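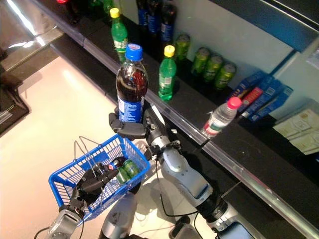 ## How a shop robot gets looked after

A robot that picks up drinks all day needs care, much like a bike does. Parts get dirty, screws work loose and cables wear out. Olga Tejada looks after the shop robot at Muddale. Her workmate, Maite Esteban, writes the programs it runs.

### The hands

Each finger on the robot has joints, as yours do. A small motor pulls the finger closed and lets it open again. To hold a plastic bottle, the hand has to squeeze hard enough to stop it slipping, but a very hard squeeze would crush it.

Olga checks the squeeze every morning. She gives the robot a test block that weighs 490 grams and tells it to hold on for 5 seconds. If the block slides, she wipes the fingers with a damp cloth and tries again. Sticky drink is the usual trouble. It dries in the joints and makes the fingers slow.

Both hands get the test. When the robot is filling a basket, one hand holds the basket while the other reaches for the shelf, so a weak grip on either side can end in a spill.

### The cables

A black cable runs along the robot's forearm. Cables like this carry power and messages. Every time the arm bends, the cable bends too, and after a long time it can crack inside.

Olga runs her thumb along each cable and feels for flat spots or splits. The cable needs some slack. If it is pulled tight, it may tug loose when the arm reaches out. If it hangs too low, it can catch on the edge of a shelf. A worn cable is swapped for a new one from Riis, the company that supplies the spare parts.

The robot is always switched off for this job. Even a slow arm can pinch your fingers.

### Learning the shelf

Green cans, green bottles and cola bottles are different shapes, and each one needs its own grip. A can is short and stiff. A bottle is taller, and its sides give a little when you press them.

Maite keeps a list of grips in a program called Brellen. When the shop gets a new drink, she has the robot pick it up and put it back 200 times. She watches for drops and changes the grip a little after each one. A new grip takes her roughly a day.

Shiny things cause problems as well. Bright light bouncing off a metal edge or a can may confuse a camera. In August, Maite had 2 of the shop lights moved for that reason.

### Words to know

- **Joint:** a place where a part can bend.
- **Slack:** extra length in a cable or rope.
- **Grip:** the way a hand holds something.
- **Program:** a set of instructions for a machine.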